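Section 6. Setting up the arm for an open day

This section covers the Zakby arm when it is used in front of visitors. For day-to-day use in the workshop, go back to Section 4. The steps were written up by Roxana Costache and Euan Galbraith after the Flillby open day and replace the single page in the earlier guide.

You will need two people: one operator at the laptop and one host who talks to visitors. The operator does not answer questions while the arm is powered.

6.1 Preparing the table

1. Place the table so that visitors can stand on one long side only. The operator sits at the opposite side.

2. Lock the table feet. Push on each corner. If the table rocks, use the rubber shims in the accessory bag.

3. Lay the grid tablecloth over the table and pull it out by hand from the middle. Small ripples are fine. A fold high enough to catch a finger of the gripper must be smoothed out.

4. Hang the green cloth behind the work area. Its lower edge should rest on the tablecloth. A corner may lie flat on the table as long as it stays out of the pick area.

5. Put one boxed product on the cloth, within reach of the arm. Set it at an angle to the grid. A box lined up square makes the task look easier than it is, and visitors ask about this.
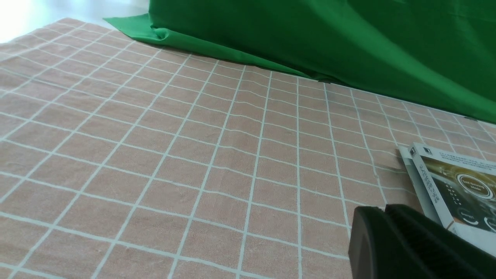 6. Put tape on the floor 90 cm from the table edge, along the visitor side. Use the yellow tape, and press down the ends.

Note: The cloth is not a measuring tool. The software does not read the grid lines. They are there so that the host can point out how far a box has moved between two tries.

Caution: Do not put drinks, phones or badges on the table, even when the arm is parked.

6.2 Starting the arm

1. Check that the stop button is on the operator's side and that its cable is not under the tablecloth.

2. Switch on the power supply. Wait for the steady light on the base.

3. Start the Onu control program and choose Demonstration from the first menu. This limits arm speed to 200 mm per second. Do not raise the limit for visitors, even if someone asks to see it go faster.

4. Open and close the gripper twice with nothing between the fingers. Listen for clicking. If you hear any, stop and see Section 9.

5. Open the wrist camera view. Part of the gripper should show at the lower right. If it does not, the camera mount has turned and has to be reset before you go on.

6. Bring the gripper down beside the box at the slowest setting and check that the near edge of the box is in view. 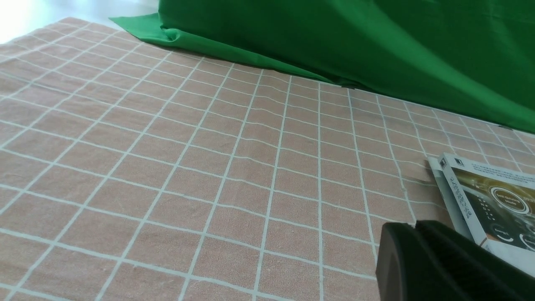 Can a visitor hold the controls?
Only the operator may move the arm while it is powered. If a school group has booked a hands-on session, use the small trainer unit described in Section 11.

6.3 Running the demonstration

One run takes almost 200 seconds, including the return to the park position. Leave a gap between runs so that the host can finish talking.

1. The host asks visitors to stand behind the tape.

2. The operator says "arm moving" out loud and starts the run.

3. If the gripper misses the box, let the arm return to park. Do not reach in to help it. The host can tell visitors that a second try is coming.

4. After each run, press the stop button before anyone touches the box. Turn the box to a new angle, take your hands away, and release the button.

5. After every tenth run, check the tablecloth. It creeps toward the visitor side over the course of a morning.

Note: Seon-mi Ji keeps the run log for the Hundell site. Send her the number of runs and the number of misses at the end of the day. Misses caused by a shifted cloth go in the last column.

Caution: If a child crosses the tape, press the stop button first and speak second.

6.4 Packing up

1. Send the arm to park and switch off the power supply. Wait for the base light to go out.

2. Fold the green cloth with the creases along the old lines. Roll the tablecloth. Do not fold it.

3. Put the box back in the foam tray. Replace it when the corners go soft. The spare boxes are on the shelf marked 400.

4. Lift the tape the same day. It leaves glue on the floor if it stays down overnight.

5. Fill in the sheet inside the case lid, even if there were no faults. The next open day is in October, and Teodor Sandu will be setting up from that sheet.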